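Kanancombe Clothing Reuse Project
Progress report to the Ridden Fund, second reporting period
Prepared by Rekha Tomar, project lead 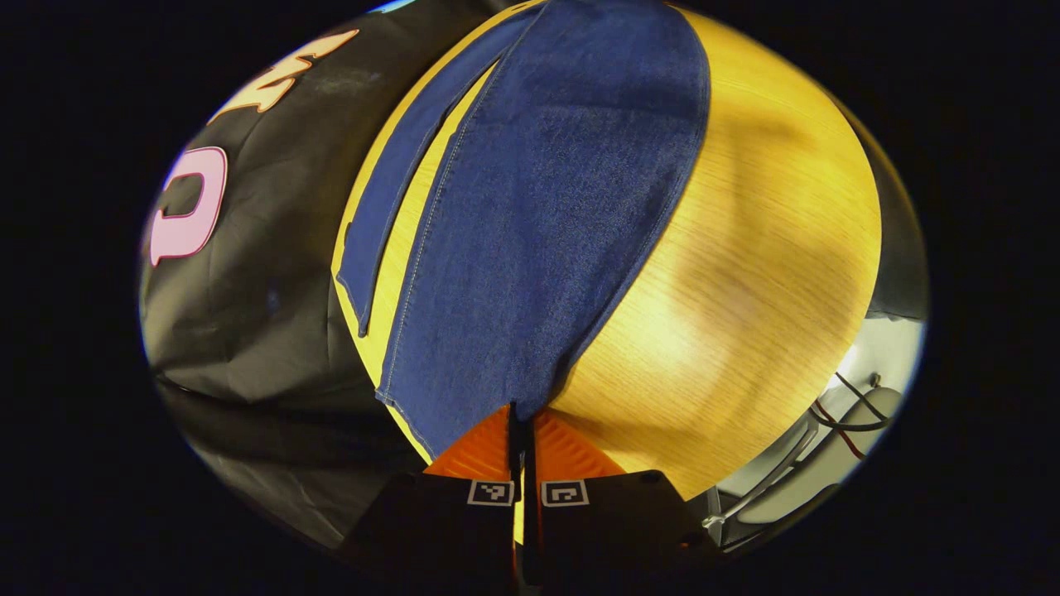 Denim and a black garment with pink lettering at the sorting table, Kanancombe.

1. Summary

The project takes in used clothing from households in Kanancombe, sorts it, and sends it on in one of three directions: the free rail, the mending bench, or the cutting bin. In this period we took in 1,000 garments. Of these, 397 went out on the free rail as they were and 300 went to mending. The remainder was cut for fabric or is still waiting to be sorted. We are on track with intake and behind on mending. Spending is within budget except for thread and needles, explained in section 5.

2. Sorting

Sorting was the weak point in our last report. Bags were being opened on the floor and the same item was sometimes handled by several people before anyone decided what to do with it. Santosh Gautam rewrote the procedure in April and it has been in use since then.

Each garment is now laid out on a table, front side up, checked at the seams, hems, cuffs and closures, then turned and checked again. The sorter ties on a colored tag: green for the rail, white for mending, red for cutting. Anything the sorter can't decide on goes into a tray and is looked at by a second person at the end of the session. The tray was full most sessions at first. It is now usually close to empty.

We still have a problem with bags that arrive damp. These can't be sorted the same day and we don't have enough line space to dry them. For now we ask donors at the door and turn damp bags away, which some people have not liked.

3. Denim

Denim is the largest single category we receive and the one with the most reuse value, so the Fund asked us to report on it separately.

Jeans in wearable condition leave the rail faster than anything else, children's sizes especially. Jeans with worn knees or broken zippers go to mending. Jeans beyond that are cut along the seams, and the legs are pressed and stored flat by weight of cloth. Princess Maglaya has been using the leg panels for aprons and tool rolls in the evening class. The waistbands and pockets are kept in a separate box because the class uses them for bags.

Stretch denim has been harder to place. It does not hold its shape when cut and the class prefers not to use it. We are setting it aside and have asked Kyei, the textile recycler, whether they will take it with the mixed rags. We are waiting for a reply.

4. Sportswear and printed tops

Printed shirts and team jerseys come in steadily. Most are sound but hard to give away when they carry a name or a club. Akash Dwivedi has started offering them to the youth football sessions at the Skatudia hall as practice tops, and two bundles went over in this period. Where the print is cracked or peeling the garment goes straight to cutting. Synthetic fabric is of little use to the class, so this stream will probably stay small.

5. Mending bench and spending

Of the 300 garments sent to mending, most needed one simple repair such as a hem, a button or a split seam. Zippers take much longer. We lost several weeks when one of the two sewing machines was out for service, and the backlog from that time has not been cleared. Teófilo Huaranga repaired the feed on the second machine himself, which saved us a service charge.

Thread and needles ran over budget. We had priced for ordinary sewing thread and standard needles, and denim needs heavier ones of both. Needles break often on the thick seams. We covered the difference from the printing line, where we spent less than planned. We ask the Fund to approve this transfer.

6. People

There are 7 regular helpers, the same as in the last report. Two have moved from sorting to mending. We would like at least one more person who can put in a zipper without supervision.

7. Next period

Clear the mending backlog before accepting any new zipper repairs.
Put up a second drying line in the back passage, if the landlord agrees.
Get an answer from Kyei on stretch denim.
Run the apron class again, with places for beginners.
Replace the lamp over the mending bench. The present one is too weak for dark fabric.

The expense sheet and copies of receipts are attached separately. Questions on the figures should go to Santosh Gautam and questions on the class to Princess Maglaya.

Submitted 12/24/22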